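Courses > Home and Household > Packing and Sorting > Handout 2
Filed under: Handouts, Packing, Small Spaces

Packing a Box You Will Be Glad to Open Again

Welcome back, and thank you for all the lovely messages after the first handout. I did read every one, even if it took me most of December to reply! Several of you asked whether we could slow down and spend a whole session on one box, and I think that is a very good idea, so one box is what we shall do.

Before you begin, clear more space than you think you need. A kitchen table will do, or a bed with a firm cover on it, but do give yourself a long stretch of surface with nothing on it. When I helped with the move from Farah to Skurkside we had 29 boxes and one corner of a sideboard to pack them on, and I can still feel it in my back. 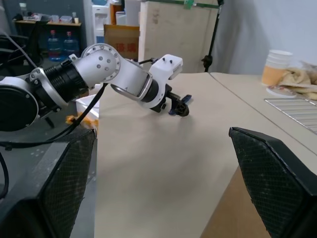 Padding is where most people go wrong, and I include myself in that. We save it all for the end and then stuff it in wherever there is a gap. Choose yours first and put it to one side, near the edge of the table, as with the white foam box on the left, where you can reach it without leaning over your breakables. Old towels are splendid for this (I would take a tired bath towel over bubble wrap any day), and the Foltura folding method from Handout 1 gives you a nice flat pad for the bottom.

Next, the grouping. Lay your things out along the back of the table and keep the front for the box you are working on. Put soft things with hard things, so that each box carries its own padding, and keep paper goods away from anything that might leak. Small shallow dishes like to travel on their edges with a bit of cloth between them — they really do put up with knocks far better that way than lying flat in a pile.
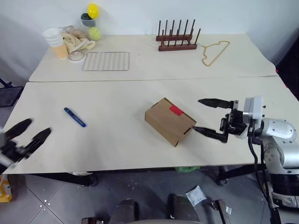

Then comes the labelling, and please don't leave it until the box is at the bottom of a stack! Write on one end and one long side in thick marker, in words that somebody else in the house would understand. "Misc" is not a label. I also like a strip of coloured tape across the top, one colour for each room, with a note of the colours stuck up by the front door.

For next time, please pack one small box at home and weigh it on the bathroom scales. Bring your list of contents as well, written on the Imar sheet or on any bit of paper you have handy. If you get stuck on the grouping, leave that box open overnight and come back to it after breakfast.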